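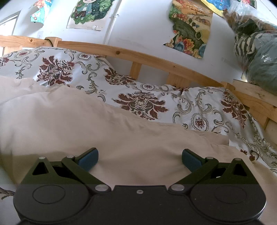 By the time the bed was made for the twelfth time that Monday, the planner had stopped grabbing at flowers, and I put the kettle on to celebrate, which in those days was how I celebrated most things.

I had better go back a little. I was writing the grasp software for Nenel, working out of my own apartment in Nuswood, and the trouble all that November was the duvet. The comforter it handled well enough, plain cream being a forgiving sort of thing to look for an edge in. But the duvet had those big dark red flowers on it, and my poor edge finder took every petal for a fold. It would announce, with a confidence of three nines, that here was a lovely corner, and close its fingers on the flat middle of a blossom, and come up with nothing at all.

My daughter, who was seven and whose bed it was, thought this perfectly reasonable. "It's picking them," she said.

I tried the sensible things. I turned down the weight on color and turned up the weight on depth, and then the creases got lost too, and the arm wandered over the quilts like an old man looking for his glasses in the grass. I read through 229 failed grasps in the log, one after another, with my feet under the very blanket that had caused them. The people at Trorkley, who had sold us the depth code, wrote back kindly and suggested plain sheets.

It was past bedtime on Sunday when she asked why it didn't just give a little tug first, the way you do when you can't find the end of the covers in the dark. I said good night, turned out her lamp, and sat up until 2 in the hallway, so the typing wouldn't wake her, writing a little tug.

It came to hardly a page of code. Pinch, pull a finger's width, look again, and see what moved together. I named the function after her, and in the morning she made me change it to the cat's name.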